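The Ten-Year Table and Other Promises

Why the furniture trade wants you to believe in surfaces that never age

The salesman at the Grivier showroom in Zamville wanted me to scratch the table. He handed me a key for it. I dragged the key across the display top while he watched, and when I lifted my hand there was no mark, and he smiled like a man who has done this several times since lunch.

I asked whether I could try it again on the underside of a leaf, where the finish had not been buffed for the day. He said the warranty didn't cover the underside.

That was a Tuesday. I had gone in because my own table, bought nine years ago and never babied, had reached the point where guests put their glasses down on it without asking for a coaster. I wanted to know what it would cost to replace. The answer was $1,668, before delivery, for a top the same size as mine with a coating the brochure calls "lifeproof." The brochure uses that word on every page and does not define it on any of them.

I have been reading furniture brochures for a couple of months now, which I don't recommend. The big claim this season is permanence. Zoubi has a range guaranteed against "visible signs of daily living." Grivier promises a decade. Girkomholm, a smaller outfit that used to sell plain kitchen tables to people who needed kitchen tables, now offers a finish plan, paid yearly, under which a technician comes to your house and puts the surface back to the way it looked in the store. I read the finish plan twice. The technician comes once in any contract year, the visit has to be booked six weeks ahead, and rings left by hot cups are listed under "misuse."

Misuse! Of a table!

I am willing to be persuaded that coatings have improved. I remember the glossy stuff my parents had, which went cloudy if you looked at it with a bowl of soup in your hands. A good modern finish will shrug off red wine and most of what a child can do with a marker. Fine. What I doubt is the second half of the pitch, the part that slides from "this resists stains" to "this will look new." Those are different promises. A stain is an accident, and you can wipe up an accident. Wear is what happens when people lean on the same spot every morning, slide plates across it, sort the mail on it, and push a box of Christmas lights from one end to the other every December because the shelf is up there and the outlet is down here. I have yet to see a coating that stops that, and I have asked to see one at three stores.

What I was shown each time was a sample square, the size of a coaster, perfectly clean. A square tells you what the color is. It tells you nothing about how a wide surface looks once it has been in use, when the light comes in low and every little rub shows up at once. If you want to know what you're buying, find a big top in a place where things get done on it, and look at it for a while.
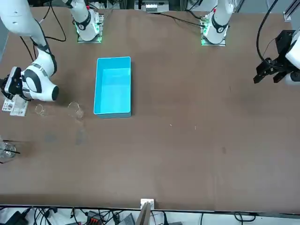
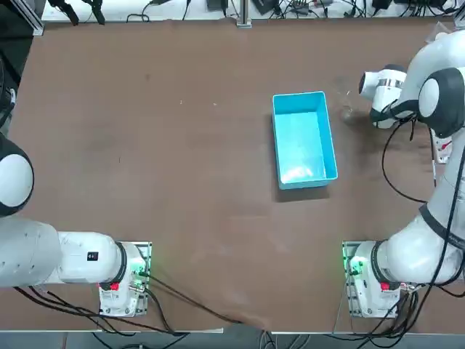

Brown tabletops at work pick up faint scuffs and darker smudges.

The trade has an answer to this, and the answer is that you should have bought the better tier. Every brand I looked at sells its finish in levels, and the fine print gets kinder as you climb. At the bottom, Zoubi covers peeling and nothing else. In the middle it covers peeling and "color shift," provided the table has been kept out of direct sun, which rules out the only spot in my kitchen where a table fits. At the top you get what the company calls full surface assurance. I asked what full meant. The woman on the phone, who was patient with me, read me a list of exclusions that went on long enough for my coffee to go cold. Pets were on it. So was "repeated contact."

I went back and forth with her on that one. Repeated contact with what? She put me on hold and returned to say it meant contact with objects.

It would be easier to laugh if the money were smaller. Add the top-tier finish to the table I priced and you are at $2,000, and the extra $332 buys a promise that shrinks each time you read it. Read slowly, most of these warranties cover a table in a room without sunlight, used by people who own neither a cat nor a casserole dish. I know a few dining rooms like that. The people who have them eat in the kitchen.

There is also the matter of proof. To make a claim under the Grivier plan you need the receipt, a photograph of the damage taken within 30 days of its appearance, and the care log. I had not heard of the care log. It is a small booklet, tucked under the packing foam, in which the owner is supposed to write down each cleaning and the product used. I asked the salesman how many customers fill it in. He said it was a very popular feature. I asked if he had ever seen a completed one, and he went to check on another customer.

Some people do want a surface that looks untouched, and I won't tell them they're wrong. If a scratch is going to bother you every time you walk past it, then buy something hard, skip the dark glossy colors, and use placemats. Placemats cost very little and nobody makes you keep a log. Felt pads under the fruit bowl are cheaper still. These two things will do more for a table than any tier I was offered, and you can buy them at a hardware store from someone who has no interest in which tier you're on.

For everyone else, I'd suggest asking duller questions. Can the top be sanded, or is the color only as deep as the coating? Can you buy the top alone if the legs are still good? Will the store sell you a small can of the finish so you can touch up an edge yourself? I put all of these to the three brands. Grivier said no to the first and "not at this time" to the rest. Zoubi sent me a link to its full range. Girkomholm, to my surprise, said yes to the can, and then told me that using it would cancel the finish plan.

I pointed out that if I had the can I wouldn't need the plan. The man agreed this was one way to look at it.

I also asked whether they would take back an old table, and what happened to it if they did. Two of them charge for pickup. The third will do it free with a purchase, and was vague about where the old ones go. I pressed a little and was told they are "responsibly processed." I have put that one next to "lifeproof" on my list of terms to look up.

My own table is still in the kitchen. The finish has gone dull where we sit and stayed shiny at the end where we don't, so you can tell from across the room how many of us there are. There's a pale ring near the window from a pot I set down in a hurry. I oiled the top last weekend, which took an hour and made the ring slightly easier to see. The salesman has called twice to ask if I've made a decision, and the second time he mentioned that the price of the coating goes up at the end of the month. It was also going up at the end of last month.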